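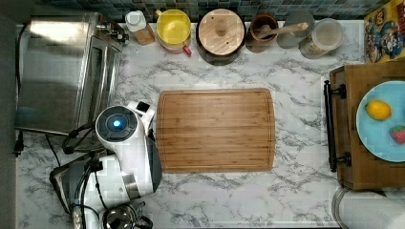 # Bamboo cutting board

A **bamboo cutting board** is a flat kitchen board made from strips of bamboo glued together under pressure, used for chopping, slicing, serving and (in my house, anyway) as a landing pad for anything that needs to come off the bench in a hurry. I've written most of this entry for the Brarnex household wiki from my own cooking and from many long phone calls with Paora Sheehan, who made boards at Villwood for 14 years and still has strong feelings about glue. Corrections are welcome on the talk page!

## Material

Bamboo is a grass, though everybody shelves it with the timber, me included. The stalks are hollow, so you can't saw a plank out of one the way you would with a log. They're split lengthwise, the green skin and the soft inner wall are shaved off, and what's left is boiled, dried and planed into long slats. The slats get glued side by side, and that's where the stripy look comes from.

The colour can be left pale or darkened by steaming the strips, a process the trade calls carbonising. It gives you those lovely warm honey and caramel browns - my favourites by a mile - but Paora reckons the longer-steamed ones dent more easily, and my own oldest board would back him up.

## Construction

There are three common ways to lay up the strips:

- **Flat grain**, with the wide face of each strip showing. You can often see the knuckles of the stalk as darker bands.
- **Edge grain** (sometimes sold as vertical grain), with the strips stood on their sides. Narrower lines, and a bit stiffer.
- **End grain**, little blocks stood on their ends like a chequerboard. Heavy, dear and kind to knives.

Thicker boards are usually built in layers, with the middle one running crossways to stop the whole thing cupping. Villwood's standard board was 13 mm thick for years, and Paora thought that was stingy.

## The juice groove

Many boards have a shallow channel routed around the perimeter, just in from the edge. It's meant to catch the liquid from roast meat, tomatoes, mangoes and so on, and for a Sunday chook I wouldn't be without one. The drawback is that a groove eats into your working surface, and scraping chopped onion across it into a pan always leaves some behind. Plenty of cooks flip the board and use the plain side for veg, if there is one. Check before you buy, as some are grooved on both faces.

## Placement in the kitchen

Most people leave their board out permanently, and on a small bench it ends up sharing space with the appliances. Mine has spent whole winters half underneath something else.

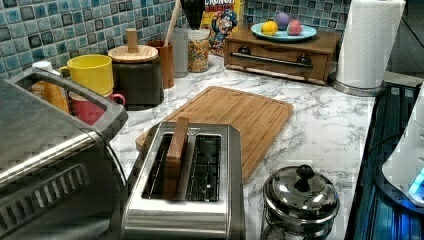 *Grooved bamboo board on a marble-patterned benchtop, with one end tucked under a two-slot toaster.*

A board will slide on a smooth benchtop, so put a damp tea towel or a bit of non-slip matting underneath before you cut anything. For storage, stand it on its long edge with air on both sides. Lying flat is fine once it's properly dry, but a wet board left flat dries from the top only and will curl. Keep it away from the side of a benchtop oven too, where the heat can open up the glue lines.

## Care

Wash by hand in warm soapy water, both sides, and stand it up to dry. Never soak it and never put it in the dishwasher (I did this once with a Nolte board and it came out in two pieces). Lemon juice and coarse salt will shift most onion smells.

Oil it with food-grade mineral oil whenever it starts to look chalky. I do mine every 7 weeks or so, a bit more often in August when the heater's going. Plestalar board wax is nice over the top if you like a shine, though plain oil does the job. Steer clear of olive oil, which goes rancid and sticky.

## Effect on knives

Bamboo is harder than a lot of the timbers used for boards, and the glue adds to it. Some cooks find their edges go off faster, especially with thin, hard Japanese blades. I've used bamboo with ordinary stainless knives and just touch them up more often - a fair trade for a board that's light enough to carry to the pot one-handed.

## See also

- Camphor laurel boards
- Mineral oil
- Bread boards and crumb trays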